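The Long Way Up to Vilia

A ski racing game that takes its time

2020-03-20

Most winter sports games are over quickly. You lean into a downhill run, clip a gate or two, and you're looking at your time before your thumbs have warmed up. Nultavano asks for a good deal more. It's a cross-country skiing game for phones and computers, its longest race takes most of a lunch break to finish, and much of that race is spent going uphill.

It came out in February from Wulik, a small studio that had previously made a bowling game and a fishing game. Angus Lockyer designed it. He skied for a school team, stopped for years, and took it up again as an adult on a municipal loop that ran past a water treatment plant.
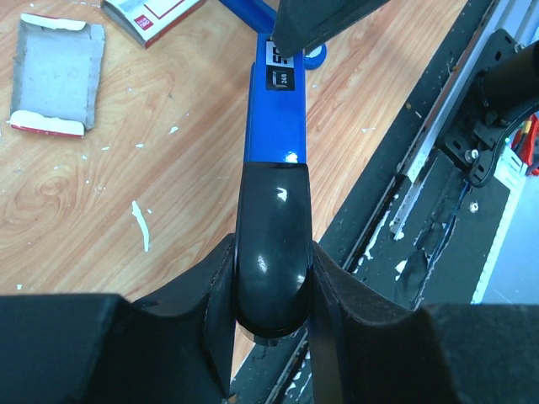 FEATURES / SPORTS GAMES

The first thing a new player does in Nultavano is fail to get up a hill. The opening race starts on flat ground, with a pack of skiers moving at an easy pace, and the controls are simple enough that you can pass most of them right away. Tap left, tap right, keep an even beat. Then the track tilts and the rhythm you were using stops working. If you keep tapping at the old speed, your skier's feet slip. If you tap harder, the breath gauge goes red, and everyone you passed on the flat goes by you again.

"I wanted people to be bad at it for a few minutes," Lockyer says. "In the first version we had a tutorial that explained the whole thing, hills included. Testers read it, nodded, and did exactly what they would've done anyway. So we took it out and put a hill there."

The hill is gentle by the standards of the rest of the game. You can restart as often as you like. What the player is supposed to find is that each kind of slope has its own beat, and that the beat changes with the snow. On cold, dry snow you can push long and slow. On wet snow the glide is shorter, so the taps come closer together, and the breath gauge drains faster for the same distance. There's a button for double poling, where the skier stops kicking and drives with both arms, and using it at the top of a rise instead of halfway up is the difference between a decent time and a poor one.

None of this is shown as a number. Wulik tried a version with a speed readout in the corner and found that players watched it and nothing else. What's left on screen is the breath gauge, a strip showing the shape of the course ahead, and the skiers in front of you.

Waxing up

Before every race you pick a wax. It takes up one screen, and it may be the part of the game that players argue over most.

You're given the air temperature, the snow temperature, a short forecast, and a look at a handful of snow. You choose a glide wax for the tips and tails and a grip wax for the middle of the ski. A grippy choice will get you up a climb without slipping but drags on the way down. A slick one flies on the descent and may leave you herringboning up the first hill with your skis turned out like a duck's feet. The forecast is usually right. When it's wrong, it tends to be wrong in the same direction for a given course, so a player who has raced there before has an edge.

Lockyer pushed for the waxing screen against some resistance. Agbeko, the company that published the game, worried that it would drive off anyone who had never skied. The two sides settled on a helper, a gruff technician who will pick for you if you ask. His choices are safe and a little slow. You can finish every race in the game on his wax, and you can win most of them, though the last stage of the main season is hard to win that way.

"He's there so nobody gets stuck," says Lockyer. "After a while you start to disagree with him, and that's when you're playing properly."

I used the technician for my entire first season and started ignoring him in the second. My results got worse, then better, then worse again on a course with a shaded valley where the snow stays cold long after the rest has softened. The notes for that course mention the valley. I hadn't read them.

Eight courses and one mountain

The season is made up of eight courses, run in order. The early ones are loops through farmland and pine woods. One circles a frozen reservoir and has almost no climbing at all, and there the wind matters more than the snow. You want to sit behind another skier for as long as you can and come around late. The computer skiers know this as well, and a group of them will slow nearly to a walk, each waiting for someone else to go to the front. It's a funny thing to see in a racing game. The first time it happened I thought the program had frozen.

Drafting works on any flat stretch. Tuck in close behind someone and your breath gauge refills faster than it would alone. Get too close and you step on their skis, and both of you go down. Other skiers remember this. Knock the same rival over twice in a season and that rival won't let you draft again, swinging across the track whenever you come up behind. The game never tells you so. Players worked it out from the results and posted about it, and Wulik later confirmed it.

The last course is the climb to Vilia, a made-up village at the top of a made-up valley. It's a point-to-point race with no laps. The start is down by the river, the finish is in front of a church, and the course strip at the top of the screen shows a line that rises from left to right with only three places where it dips. Those dips are the only rest you get. A player who arrives at the first one with an empty gauge won't recover in time for the next pitch.

The weather on the Vilia climb changes as you go up. Down at the river it can be raining lightly. By the middle section there's old, coarse snow that grabs at the skis, and near the village it's fresh and powdery. No wax suits all of it. You pick which part of the race you want to suffer through and live with the rest.

It took the studio longer to build this course than any two of the others. The first draft was much steeper. Players reached the top so tired of tapping that they didn't care where they had placed. The team cut the steepest section, widened the track so passing was possible, and added spectators who ring cowbells along the final stretch. The bells are spaced to match a good climbing rhythm for fresh snow. You can turn off the music and ski to them, and I did.

Sound and snow

The music is easy to turn off in any case. It's pleasant enough, mostly piano and a little accordion, but the game sounds better without it. Each snow type has its own noise underfoot. Cold snow squeaks. Ice scrapes. The wet stuff near the river makes a soft slapping sound that I came to dislike a great deal. With headphones on you can hear a change in the surface a moment before you feel it in the controls, and the better players say they race mainly by ear.

The look of the game is plainer. The skiers are simple figures in solid-colored suits, and the trees repeat. On a small phone the snow can be hard to read at dusk, with blue shadows that look very much like blue ice. A patch made this a little better. On a computer screen it isn't a problem.

There are a few other complaints worth passing on. The menus are slow. You can't skip the walk to the start line. The relay mode, in which you and a friend take turns on the same course, works only when both players are online at once, and finding a stranger to ski with can mean a long wait at some hours of the day. Sprints are included, but they feel thin beside the distance races, and Lockyer doesn't argue the point.

"The sprints were added late," he says. "People expect them. I'd like to do them over."
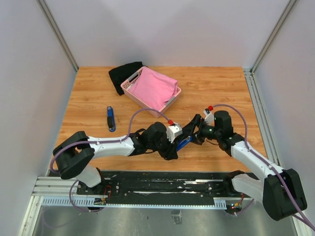
Who is playing

Nultavano hasn't sold like a snowboarding game and wasn't expected to. Wulik says 3,000 people finished the full season in the first weeks after release, and the studio was more pleased by that than by the number who bought it. Plenty of those who finished went straight back and started again with the technician switched off.

The players fall into two fairly clear groups. There are people who ski, or used to, and who want to talk about wax. They've asked for more of it: different brushes, base grinds, a choice of irons. Then there are people who have never stood on a pair of skis and came from rhythm games, where tapping in time is the whole idea. They don't care much about wax, and they are, as a rule, faster. The top of the leaderboard for the Vilia climb is nearly all rhythm players.

That has caused some grumbling on the message board, where one long thread asks whether the taps should be made less exact so that tactics count for more. Lockyer has read it and says he isn't going to change the timing. He may add a second leaderboard for races where the course strip is hidden and skiers have to know the climb by memory.

An update is in the works with night racing under lamps and a new course along a coast, where the snow is thin and there are stones to steer around. Hit a stone and the scratch stays on the base of your ski until you take it in for repair between races. The studio hasn't given a release date for it. Agbeko would like it out before next winter. Wulik is still working on the stones.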